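Section 4: Setting up the Gruvavell Pundance benchtop dehydrator

You have unpacked the Pundance, admired it, and found somewhere to put the foam. Set aside an hour for this section. The unit can be ready sooner, but only if you skip step 6, and the service desk can always tell who skipped step 6.

4.1 Choosing a spot

1. Pick a level bench at least as deep as your forearm. The Pundance blows warm air out the back and does not care what is behind it, so you will have to.

2. Leave a hand's width clear at the rear and both sides. Curtains, bread bags and the good tea towels should live elsewhere.

3. Plug straight into a wall socket. The cord is short on purpose. Power boards and extension leads are not to be used, including the one you are thinking of.

CAUTION: Do not run the unit in a closed pantry, a caravan cupboard or under a doona to "keep the heat in". The heat is meant to leave, and it takes the water with it.

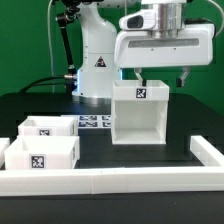

4. Check that the rubber feet are all touching the bench. If the unit rocks, turn the front left foot anticlockwise until it stops. The other feet don't adjust. There was a meeting about it.

4.2 Fitting the trays

5. Wash the trays in warm soapy water and dry them properly. They are not dishwasher safe on the bottom rack. On the top rack they are merely unhappy.

6. Run the unit empty on HIGH for 2 hours with a window open. This burns off the residue from manufacture. The smell is normal and falls somewhere between a new car and an old heater. Any food dried before this step will taste of both.

7. Let everything cool, then slide the trays in from the bottom up, with the lip facing you. A tray fitted backwards will go in nicely and refuse to come out.

Note: The supplied drip sheet goes in the lowest slot, below all the food. Owners who put it at the top have written to us at length about marinade.

4.3 Setting the timer

The dial has two rings. The outer ring sets the temperature and the inner ring sets the hours. They are the same colour, for which we apologise, and from the next production run one of them will be grey.

8. Turn the outer ring to the pictured symbol for your food. The leaf is herbs, the circle is fruit and the drumstick is meat. The wavy line is yoghurt, although a good many people have taken it for "fan only" and been surprised.

9. Turn the inner ring clockwise to the number of hours wanted. For your first batch, we suggest apple slices at 8 hours. Apples are cheap, and they forgive a great deal.

10. Press START once. The fan begins straight away and the amber light follows a few seconds later. Pressing START a second time to hurry the light along cancels the program.

Note: The timer has no battery. If the power goes out, the program is lost and the unit will sit there in silence until you come back to it. After an outage, throw out any meat that was part-way through. 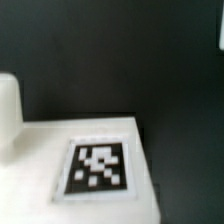 11. When the program ends you will hear three beeps, then three more every five minutes until the door is opened. The beeps can't be switched off. Plan overnight batches with the rest of the household in mind.

4.4 Knowing when it's done

Times in the booklet assume slices as thick as a two-dollar coin in a dry room. If you live in Cairns, or cut like most of us do, add an hour and look again.

Fruit should bend without showing moisture at the tear. Herbs should crumble. Vegetables should snap. Jerky should crack when bent but hold together, and if it does neither, put it back in.

Let the food cool fully before you seal it in a jar. Warm fruit in a closed jar grows a fur coat, and it will do so at the back of the cupboard.

CAUTION: The rear grille stays hot after the fan stops. Wait until the amber light goes out before you move the unit or reach behind it for the plug.

4.5 Filter and fan care

Rinse the intake filter after every tenth batch, or after any batch involving fish. It unclips downwards. Shake it, leave it to dry on the rack and click it back in with the arrow pointing up.

The fan motor is rated for 3000 hours. A small red dot shows in the window beside the dial when it gets there. The unit will keep going after that, with a bit more rattle, but order the replacement (the Tudar fan kit) before the rattle turns into a grinding noise.

Do not oil the fan. It arrives with all the oil it is ever going to want.

4.6 Registering your unit

The serial number is under the base, so copy it down before you load the trays. Post the yellow card or fill in the form on the Younis service page. Registration adds a year to the warranty on the motor and door. Trays are covered against faults in manufacture, and dropping one down the back steps isn't one of those.

Continue to Section 5, Drying times by food.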